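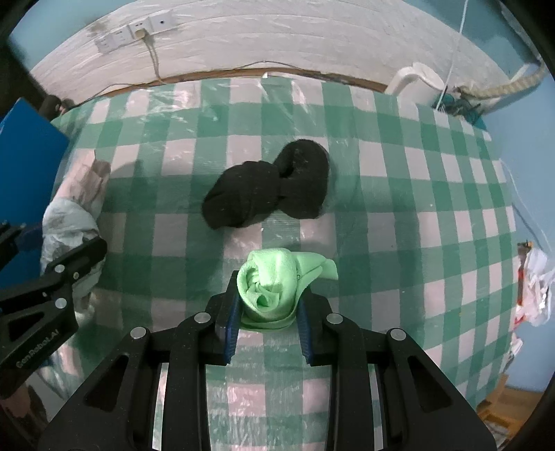
Projet Meson, manipulation de textiles souples
Rapport d'avancement au financeur, deuxième période

1. Où en est le projet

Le lot de collecte s'est terminé en décembre, avec trois semaines de retard sur le calendrier convenu avec Kasier. L'objectif de 2000 démonstrations de pliage, de roulage et de rangement de petits textiles n'est pas atteint en données exploitables. Les enregistrements ont bien été faits, mais une partie doit être écartée à la suite d'un défaut sur les pinces tenues à la main. La plus grande part de ce rapport y est consacrée.

L'entraînement du modèle de saisie a commencé sur les séquences validées. La cellule robotisée du site de Costside est installée et raccordée, mais elle n'a pas encore travaillé sur du linge.

2. Le défaut constaté

Lors de la relecture des données, l'ouverture enregistrée des mâchoires ne correspondait plus à l'ouverture visible à l'image. Sur les tissus épais l'écart restait faible. Sur les pièces fines, la pince était notée fermée alors que le tissu glissait encore entre les patins. Un modèle entraîné avec ces valeurs apprend à relâcher trop tôt, et les premiers essais en simulation l'ont confirmé : le rouleau se défaisait au moment de la dépose.

Les 4 pinces en service ont été contrôlées au gabarit. Deux présentaient un jeu aux axes des biellettes supérieur à la tolérance. Les deux autres étaient conformes. Le jeu vient du desserrage progressif de la visserie, aggravé par un rythme d'ouverture et de fermeture bien plus élevé que celui prévu au protocole. Le contrôle hebdomadaire portait sur la caméra et la batterie. La mécanique n'y figurait pas, et cet oubli est de notre fait.

3. Incident de sécurité

Pendant la même période, un opérateur s'est pincé l'index entre deux biellettes en rattrapant un tissu avec la main libre. Blessure superficielle, soignée sur place, sans arrêt de travail. L'incident a été inscrit au registre et la collecte suspendue jusqu'au lendemain à 14 h. Il n'a pas de lien établi avec le jeu mécanique. La consigne de garder la main libre hors de la zone des mâchoires existait à l'oral seulement. Elle est maintenant écrite et affichée à chaque poste.

4. Mesures prises

Les deux pinces défectueuses ont été démontées, les axes remplacés et la visserie remontée au frein-filet. L'étalonnage de l'ouverture se fait désormais en début de poste, sur cale, et la valeur est notée dans le fichier de séance. Au-delà de 2 mm d'écart, la pince est retirée du service.

Les séquences enregistrées avec les pinces en cause ont été isolées. Celles qui portent sur des tissus épais seront recalées à partir de l'image, puis relues. Les autres seront refaites. Solheim, qui assure l'annotation, a accepté de décaler ses livraisons sans surcoût.

5. Calendrier et budget

La reprise des séquences demande trois semaines de collecte. Les essais sur la cellule de Costside sont repoussés d'autant. Les pièces de rechange ont été prises sur la ligne de maintenance, qui n'est pas dépassée. Les heures d'opérateur supplémentaires ne sont pas couvertes par le budget actuel, et nous demandons l'accord de Kasier pour y affecter le reliquat de la ligne déplacements.

6. Points ouverts

La durée de vie des patins n'est pas connue. Un relevé d'usure est engagé sur les quatre pinces et les premiers résultats seront joints au prochain rapport.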